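Speaker notes, Undcombe winter showcase, 1st December

Two-arm project, student robotics club. Slot is short, so skip the history of the club if the room is full.

Opening. Say up front that I signed on as the doubter. The Orkon proposal promised a pair of arms that would "tidy a table". I have read a lot of proposals with that phrase in them. Ask for a show of hands: who has seen a demo work on the day? Wait for it.

Slide 2. The bench. Two arms on one rail, mirrored, grippers meeting in the middle of the table. The task is handling household things: a printed box, a tin with a red lid, a soft doll. Patterned wallpaper on three sides.

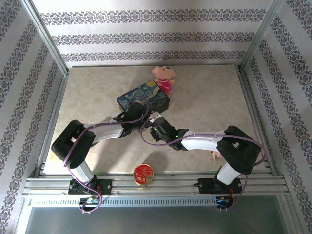
Say the next part slowly. The students claim 60 good runs. I asked what counted as good and got 5 different answers. One student counted a run where the box moved at all. Another wanted both grippers on it and a clean release. We settled on the stricter rule in February and the number went down a lot, which nobody enjoyed. Do not give the new number unless asked. It is on the handout.

Mention the cables. Every team says cable routing is a detail and then spends a week on it.

Slide 3. Wrist views. The club's write-up says the policy "sees what the hand sees". Fine, but look at what the hand sees. Put this up and leave it a while before speaking.

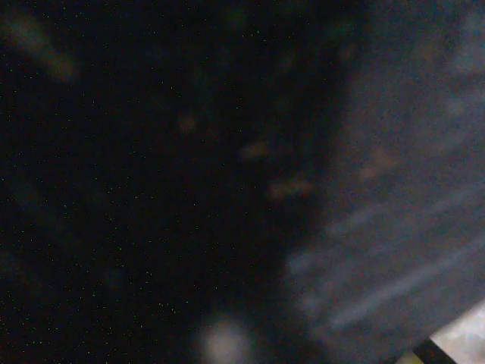
Wrist camera view. Dim, blurred, green speckle at left.

Ask the room: could you pick anything up from that? I could not. Maybe the network gets something useful out of it and maybe it leans on the fixed camera the whole time. The way to find out is to cover the wrist cameras and run the task again. It has been on the to-do list for some 2 months. Push on this. (The Dadurer team will object. Let them.)

Slide 4. What I would fund. More test runs under one written rule. A lamp. No third arm.

If there is time: the Sjöberg question, whether any of this moves to a different table. My answer is that I have seen no evidence either way.

Questions. Repeat each one into the mike, the back row never hears. Handouts are by the door.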